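Stoldale open day, anybody else go?

General Discussion > Shows, Visits and Free Coffee

benchrat
Posted Dec 19, 2022
Finally got to the Stoldale open day. They had 2 arms working across one table, yellow bins on both sides and a steel tray in the middle, and the job was kitting: boards and wire harnesses, sorted between bins and tray. Védís Kvaran ran the demo and took questions the whole time, including mine, which were long.

I went in expecting the usual dance routine with a foam cube. Wiring is a mean thing to hand a robot and I respect them for picking it. I also respect the handwriting on the bins. Somewhere there is a label printer feeling left out. 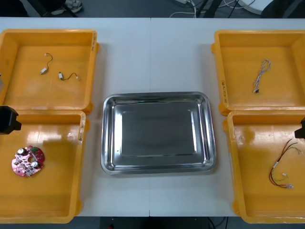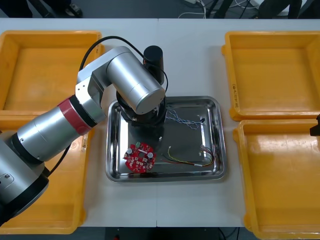
murkwater
Kitting is fine, but did you time it? At Vendham we looked at something similar last February and the quote would have paid for a person, the person's chair and a very nice lunch every day until retirement.

benchrat
No, I didn't time it. It was a demo, I was eating a cookie.

solderpaws
I was there for the late session and liked it less than you did. Rigid boards, sure. Harnesses are where I stop believing. Show me 300 in a row with nobody standing near the stop button and I'll clap.

murkwater
^ this. Anything works on an open day.

dunlap_7
Hard disagree. I've been to plenty of open days where nothing worked and we all admired the carpet. And a flat bin with one or two things on the bottom is how a lot of our returns come in. It doesn't need to dig through a crate to be useful to me.

solderpaws
Then you have tidier returns than I do. Ours arrive as one large knot – I think they breed in the van.

benchrat
I did ask about knots. The answer was "we're working on it," delivered very calmly.

tinfoil_ted
Is this the same bunch that did the Saludo project? Or am I thinking of Tolteck?

benchrat
Neither name came up while I was there. Ask them, they answer email.

dunlap_7
Did they say when the next one is?

benchrat
February, no day set yet. Park on the street, the lot holds 7 cars and fills up with staff.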